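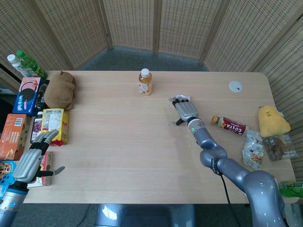 Can I put the tea and soda back in the same snack crate once the table has been sorted?

Put the bottles in first, standing up, and lay the cookies and snack bags on top of them. Larkano crates hold up well with the weight at the bottom, and the bags stay in much better shape!

Ticket 1509 - Marville break room, snack table
Status: open, waiting on one part

Problem as reported: the crate lid won't close when everything from the table goes in. It pops up at the back left corner every time.

9:12 am - Tried it with all the drinks upright. The lid stays up. The tall bottles are the trouble, so I moved them to the front, where the lid is deeper. Much better already.

9:40 am - Took the plush toys out and gave them their own Devum bag. What a difference! The lid now sits flat on three corners.

10:05 am - Coffee bottle laid on its side along the short wall, cap checked first. Cookie box flat on top. Snack bags last - please don't push them down.

10:30 am - Back left corner still lifts a little. Found a cracked hinge clip. The Mösli clips in the drawer are size 9 and we need size 12. I'd love to get this one finished, it's so close.

To do: order two clips, size 12, and charge them to room 17. Until they come, leave the lid off and keep the crate under the table.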